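Notes from the Hurville Mending Circle

Well, we did it again. The December repair night at the Florkley reading room ran way past closing and I got home at 10:30 with a stranger's umbrella and half a lemon cake. If the umbrella is yours (navy, one bent rib), it's hanging on my porch and you know where I live.

I want to talk about paper this month, because that's what everybody brought. I had laid out needles and darning wool and a whole spread of patches, and then in came the cookbooks! Grandmothers' cookbooks, church cookbooks, one field guide to ferns with no cover at all. Trinidad Paredes carried in her mother's recipe binder, 292 pages of it, with the punch holes torn on nearly every sheet from September on back. We sat down with it and didn't get up for two hours.

So I learned a few things, mostly from Trinidad, who used to work in the records room over in Cluvthorpe and is much fussier than I am. First, please stop putting ordinary sticky tape on old paper. I've done it my whole life and I'm sorry. It goes yellow, the glue creeps out the sides, and then the page next door sticks to it and you've got two problems. For anything you love, use thin Japanese tissue and wheat starch paste. A sheet of the tissue goes a very long way, and you tear it instead of cutting it so the edge feathers out and lies flat. 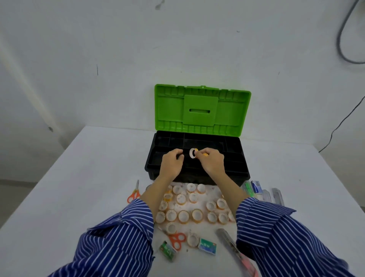

The paste is easy. One spoon of starch to five of water, stir it over low heat until it turns glassy, let it cool, and push it through a strainer. Keep it in the fridge and throw it out when it smells funny, which in my house was day six. Brush on less than you think you need. Then wax paper on both sides, a heavy book on top, and leave it alone overnight. I peeked on my first one and wrecked it (a page of pickle recipes, no great loss, I never liked the sweet ones).

For recipes you cook from every week, forget all that. Copy the page, put the copy in a plastic sleeve, splash gravy on it all you like, and let the original rest in a drawer.

Oluf Laxdal wants it noted that he finished re-gluing the spine of his atlas, the one he started in spring. It opens flat now at Iceland, and he made sure every one of us had a look.

Next time we meet on a Friday, same room, doors at 6:30. Bring a paper thing or a cloth thing, and bring a mug, as we're down to four that don't leak. I'm putting around 60 tissue strips in envelopes ahead of time, so come early if you want some. And would whoever made the lemon cake please send me the recipe? I'll even copy it onto good paper.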